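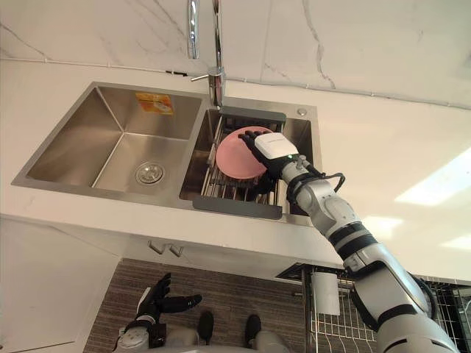
You have to stop scrubbing, Sanne Dewulf told me, before she had even turned on the lamp. She had one finger on my left cheek and she sounded like a dentist who has found the flossing lie. Your skin isn't dull, she said, it's annoyed.

I had gone in for a glow. That was the word I used on the booking form, and I'm a little embarrassed about it now, but it was January and I looked like the inside of a mushroom. My sister was getting remarried in the spring, there were going to be photos, and I had spent most of the winter rubbing things into my face. A walnut scrub, a sugar scrub, a stiff little brush with a rubber handle, and on Sundays an acid toner that made my eyes water (I took this as a sign of quality). So when I walked into the Honov studio on the second floor above the shoe repair place, I was fully expecting a peel. A strong one! I had taken Friday off for the flaking.

What I got was a massage. Forty-nine minutes of it, hands only, no machine in sight, and then a list of products to put in a box and not open until Easter.

I'd better explain facial massage the way it was explained to me, which was in pieces, while lying on my back with my hair in a towel. Sanne starts below the face altogether. She works along the collarbones and up the sides of the neck, so lightly that I thought she was still warming up. Then come the jaw and the cheeks, and those she does like she means it. She hooks her knuckles under the cheekbones and just stays there until something gives. I clench my teeth at night, always have, and when she got to the hinge of my jaw I made a noise I would prefer not to spell.

Afterward I looked pink and slightly surprised. The puffiness under my eyes had gone down, my jaw felt as if somebody had oiled it, and the whole business had faded by the next evening. She had warned me about that. Any change in the mirror is mostly fluid moving along, she said, and fluid comes back. She won't promise anyone a lift, and she gets quite short with clients who bring in before-and-after pictures from the internet.

I liked her for that, so I booked again. And again. By the third visit I was asking to be taught.

The home version takes me nearly ten minutes, and I do it at night when my face is clean anyway. Two drops of oil, no more, or your fingers slide around and you get nothing done. I use the plain squalane from Rakport because it doesn't smell of anything. Before that I tried the Skerkik rose one, a beautiful bottle, and I smelled like a great-aunt's glove drawer right through breakfast. Start at the neck with flat hands, stroking down toward the collarbones. Make small circles along the jaw with two fingers. Pinch along the eyebrows from the inside out, gently, and finish with long strokes across the forehead to the temples. Skip it if you have a sunburn or an angry breakout, and if you've had filler or any kind of surgery, ask whoever did it first.

My mistakes, so you can have them for free: I pressed too hard in the first week and gave myself a bruise by the ear. I did it in the car once, at a very long light. I also bought a stone roller for 80 dollars from Vandenberghe, the pretty shop by the station, and it now lives in the fridge behind the mustard. It's nice on a hot night. My knuckles do the job better.

Not everyone is sold. Lieven Vanhove had his first session the same month I did and says he could get the same result from a nap. He may have a point! Lying still in a warm room with your phone in another part of the building is good for nearly any face. But he has gone back twice, so I'm letting that speak for itself.

As for the scrubs, I did put them in a box. The first two weeks were rough, my forehead went bumpy and I came very close to digging out the walnut stuff at eleven at night. Then it calmed down. The red patches beside my nose, the ones I'd been covering with concealer since college, are a good deal fainter. I can't tell you whether to credit the massage or the leaving alone. Sanne thinks mainly the leaving alone, and she is the one who charges for the massage.

The wedding photos came back last week. I look like myself after a decent night's sleep, and my sister looks fantastic, and she has asked for Sanne's number. I've also asked about a standing slot on Thursdays, but there's a waiting list.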